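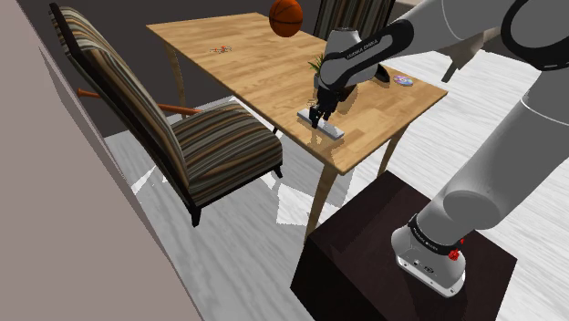

The Tray Problem

I spent most of September trying to get a simulated robot arm to pick up a tray, and I would like those weeks back.

Some background. I write planning software at Lonik, a small shop above a tire store, and our one big customer is a warehouse outfit called Khunthong. They want arms that can clear a table after people have used it for whatever people use tables for. Before anything goes near real hardware we run it in Drivex, our simulator, which builds a room, throws a bunch of stuff on a table and tells the arm to go get one thing. Then it does that again, all night, while I sleep (or lie there thinking about it).

Trays are awful. A shoe has a nice lump to squeeze. A potted plant has a pot. A tray is wide and flat, so the only sensible move is to bring the fingers straight down over one edge, one on each side of the rim, and that leaves you almost no room to be wrong. Come in a hair too low and the fingertips hit the wood. Too high and they close on air, and the arm then carries nothing across the room with total confidence.

My first planner got the tray in 378 runs out of 711. I was kind of proud of that until I watched the replays. A lot of the wins were flukes! The tray would slide, bump into something and tip up into the gripper. The scoring script saw a tray off the table and gave me a point.

So I did what I should have done on day one and split the job up. Getting to the table is one plan, with its own rules about elbows and furniture. Coming down over the tray is a second, much slower one, and it's allowed to quit. If the fingers aren't lined up with the edge by the time they're a few inches above it, the arm backs off and looks again. The old version had no way to change its mind. It picked a path at the start and stuck to it like my uncle driving to the lake.

The angle was the other headache. When the tray sits square to the table, everything is easy. Turn it on the diagonal and the wrist has to twist to match, and our wrist code had two ways of getting to the same twist. One was a small turn. The other went nearly the whole way around, with the forearm swinging out over everything else on the table. Guess which one it liked. The fix was a single line that charges the planner extra for big joint moves, and finding where to put that line took me four days.

Then there's the clutter. Drivex picks objects from a long list and drops them wherever, so you get tables no human ever set. A basketball next to a plant. A shiny disc beside a shoe. Sometimes the physics hasn't settled and a thing hangs a little above the surface, and the planner has to treat it as solid anyway. I used to complain about this. Now I sort of love it, and I keep a folder of the weirder rooms.

We also swapped in a grasp checker from a tool called Nokeck, which gives every possible grip a score before the arm commits. It's slow. With 100 candidate grips per look it added about a second to each try, and my boss made a face. We trimmed the list by tossing anything that would put the palm through the tabletop, and the face went away.

The last overnight batch was 3,000 runs, every one with a tray, every one at a random angle. I came in at six in the morning with a gas station coffee and scrolled through the failures first, which is a habit I'd recommend to anybody in this line of work. Most of them were trays hanging over the edge of the table, where one finger has nothing under it and the depth estimate goes strange. That's what I'm on now. I have an idea involving a gentle push from the side before the grab, and a coworker has bet me lunch that it'll knock every tray onto the floor.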